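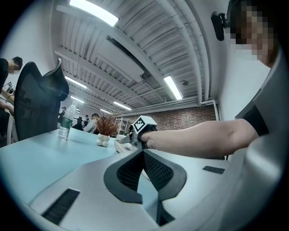
Le kit Sestholm s'achète-t-il sans l'abonnement de traitement ?

Le matériel se commande seul, chez Coppens, à 3 610 euros HT la paire de pinces. Le traitement des enregistrements est une ligne séparée du devis, facturée par Udside.

2/ Je reprends point par point, vu les messages reçus depuis lundi. Périmètre du test : deux pinces à main, le logiciel de calibration, la formule de traitement d'entrée. Kit acheté au tarif public, formule payée, aucun prêt.

3/ Contenu de la valise : deux pinces, deux jeux de doigts, quatre patins de rechange, un bloc marqueur par pince, deux câbles, un chargeur double, une mire de calibration sur plaque rigide. Pas de trépied. Pas de notice papier, le PDF est derrière un compte client.

4/ Les doigts sont gris foncé et se rejoignent en pointe. Ils s'écartent à la base et épousent assez bien les objets arrondis. Sur un objet plat et mince posé sur la table, carte ou feuille, la prise est médiocre : la pointe glisse dessus au lieu de passer dessous.

5/ Patins noirs, surface en relief. Ils sont collés et se remplacent sans outil. Compter une dizaine de minutes par pince si l'on nettoie correctement l'ancien adhésif. À l'alcool isopropylique, pas à l'acétone, le doigt blanchit.

6/ Le bloc blanc monté sur le dessus de la pince porte un marqueur fiduciel noir. Plusieurs faces, orientées différemment, pour que l'une d'elles reste lisible quand le poignet tourne. À deux opérateurs face à face, ça tient. Le point faible est l'avant-bras d'un collègue qui passe devant.

7/ Masse d'une pince : correcte pendant la première heure. Ensuite le poignet fatigue et la qualité du geste baisse nettement. Nous avons fini par alterner les postes toutes les 34 minutes, durée d'un bloc d'enregistrement chez nous. Coppens ne donne aucune recommandation là-dessus, c'est dommage.

8/ Calibration. Procédure de la mire : 38 poses par pince. Le logiciel refuse les poses trop proches les unes des autres mais n'indique pas lesquelles refaire. Il faut ouvrir le journal texte. Les codes d'erreur n'y sont documentés qu'en anglais.

9/ La calibration est à refaire après chaque changement de doigts. Elle ne l'est pas après un changement de patins, selon le support. J'ai comparé les deux fichiers avant et après : écart sous le seuil annoncé, donc je confirme pour notre exemplaire.

10/ Optique très grand angle. Les lignes droites courbent fortement vers les bords, c'est normal pour ce type d'objectif et le modèle de distorsion est fourni. Si votre chaîne logicielle attend une caméra à sténopé, prévoyez une rectification en amont et une perte de champ.

11/ Éclairage : le temps de pose automatique est activé par défaut. Sous des luminaires de plafond, il pompe. Passez en manuel, menu avancé, deuxième onglet. Le réglage n'est pas conservé après mise à jour du micrologiciel.

12/ Le traitement, maintenant. La formule d'entrée d'Udside couvre 2 000 démonstrations. Au-delà, facturation à l'unité. Une démonstration rejetée par leur contrôle automatique est décomptée quand même. C'est écrit dans les conditions, en petit, et c'est mon principal reproche.

13/ Motifs de rejet les plus fréquents chez nous, dans l'ordre : marqueur perdu trop longtemps, début de geste hors champ, pince non fermée au départ. Les deux derniers se corrigent avec une consigne affichée au poste. Le premier dépend de la disposition des gens autour de la table.

14/ Format de sortie : trajectoires, ouverture de pince et vidéo horodatée, dans une archive par session. L'export vers Vusterbridge fonctionne sans script. Vers autre chose, il faut écrire un convertisseur. Le schéma est public et propre, comptez une demi-journée.

15/ Hébergement : les vidéos transitent par les serveurs d'Udside. Floutage des visages en option, payant, appliqué après l'envoi. Pour un site où l'envoi de vidéos brutes est exclu, il faut flouter en local avant, et le kit ne fournit rien pour cela.

16/ Support Coppens : réponse sous deux jours ouvrés, compétente. Support Udside : formulaire, réponse générique, puis la bonne réponse au deuxième échange. Aucun numéro de téléphone dans les deux cas.

17/ Pièces détachées : doigts et patins en stock. Bloc marqueur sur commande, délai annoncé jusqu'en juillet à l'heure où j'écris. Si vous partez sur plusieurs postes, prenez-en un d'avance. Un bloc dont une face est rayée perd en fiabilité et ne se répare pas.

18/ À qui je le conseille : équipes qui enregistrent des gestes de prise et dépose sur table, avec des objets courants de taille moyenne. Pour du vissage ou de la petite connectique, les doigts manquent de précision et il n'existe pas de jeu rigide au catalogue.

19/ On me demande si une seule pince suffit. Coppens ne la vend pas à l'unité. Le logiciel, lui, accepte une session à une main, il suffit de décocher la seconde dans le profil.

20/ Fichier de réglages (exposition manuelle, profil une main, seuils du journal) sur demande en message privé. Version du micrologiciel à préciser, les clés ont changé entre les deux dernières.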